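From: Tülin Dursun
To: prernine-users
Date: March 9, 2022
Subject: Re: Duplicate tickets after import

Hello Jeferson, hello all,

Jeferson Lins wrote:
> We moved our old tracker into Prernine last night. The import
> finished without errors, but now we have 1,214 tickets and the
> old system had fewer. Many of them appear two times, with the
> same title and a different number. Is this a known problem? I
> would prefer not to delete them by hand.

Yes, I have met the same problem, and I think I can explain a part of it. When a ticket in the old tracker was closed and later opened again, the export file contains it once for each state. Prernine compares only the ticket number and the state together, so it believes these are two different tickets and gives the second one a new number.

In our case there were 387 such pairs. Before you change anything, please make a copy of the database. I did not do this the first time and I lost the comments of a whole project, which Firdevs Tatlı then had to restore from the mail notifications. 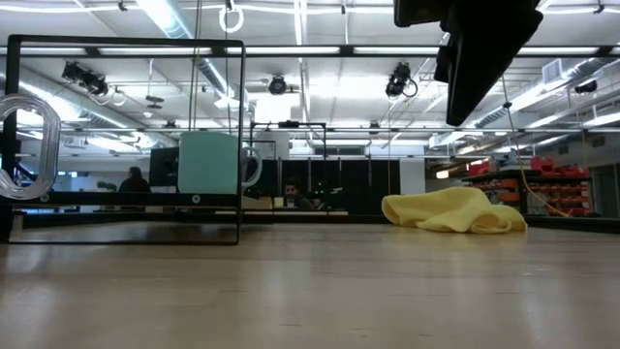 After the copy, open the import settings and look for the field "match key". The default value is "number+state". Change it to "number", remove the imported project and run the import again. The comments of both entries are then joined under one ticket, in order of date. Attachments are kept, but if two files have the same name, only the newer one stays. I would rename these files before the import.

One thing I could not solve is the "assigned to" field. For reopened tickets it takes the first person and not the last one. Mwanaisha Ndung'u wrote a small script for this, and she sent it to the list last year under the subject "Wrong assignee". It worked for us with version 6, but I have not tried it with a newer one.

Could you also tell us which export format you used? With the CSV export I had one more difficulty with line breaks inside the description, and if you see it too I would like to report both problems in the same ticket.

Kind regards,
Tülin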